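Two-arm fuse demo at an open day: what should I ask the integrator?
Asked by Janelle Ocampo
Tags: dual-arm, small parts, site visit

We make wiring sub-assemblies and have been invited to the Thursday open day at Lolness. They are showing a two-arm cell that loads blade fuses into a fuse box. At present we load ours by hand at 14 boxes per tray. I went to the preview and took away a set of their stills.

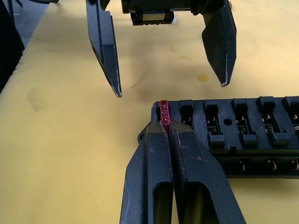 Gripper closed on a red fuse at the left end of the box.

The staff were helpful but short of time, and I came home without any numbers I could use. What should I ask on the day to judge whether this would work on our line? Budget is not the issue yet. I am more concerned with repeatability and with how the parts are presented to the arms.

2 answers

Answer by Nipon Wiriya (accepted)

Start with fixturing. Any demonstration of this type should be judged on how the housing is held while the fuse goes in, and on who corrects it if it moves. In your stills the box lies directly on the yellow mat, and in one of them it is standing on its edge with the grippers meeting tip to tip above it. Ask whether the cell can start from any pose or whether the operator sets the box down the same way each time. On a real line you would normally design a nest for it, and the cycle time should then be quoted with the nest.

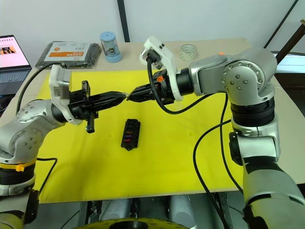

After that, ask for insertion force. A blade fuse that is started at an angle can spread the terminal, and the fault may only show up later as a hot contact. Find out whether the controller logs force or motor current for each insertion and whether you can take a copy of the log.

Ask for failures per run as well as successes. A run of 9 good boxes at an open day says very little. I would want to see the record for 3,000 insertions, with every manual intervention counted as a failure.

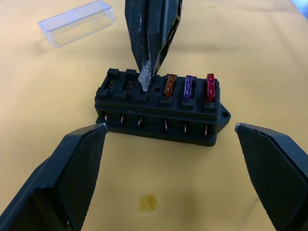
Does the cell need a separate camera to confirm that a fuse is fully seated?
A height check after insertion is usually enough, and it can be a simple laser sensor at the exit of the station. Color and rating are a different check and do need a camera.

Last item: bring your own parts. Take two housings from different molds and ask them to run both without changing the program. If they decline, ask how long a changeover takes and who is able to do it.

Comment by Janelle Ocampo: Thank you. I had not thought about the terminals. Our housings come from Cinlow and the slot width does vary between lots.

Comment by Nipon Wiriya: Then take the worst lot with you.

Answer by Dayana Huerta

Agree with most of the above. I went to a similar day at Thammasiri in May and the useful part was the half hour after the talk, when the visitors had gone for coffee and the engineer would answer properly. Get there before 2 if they have an afternoon session.

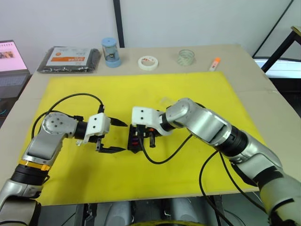
The other thing I would raise is cable routing. Two arms working this close together will pull on each other's cables sooner or later, and replacement leads for the wrist are not always stocked. Ask for the lead time. Also ask what happens after an emergency stop with a part in the gripper – ours had to be cleared by hand and homed one arm at a time.

No opinion on the force logging, we never used it.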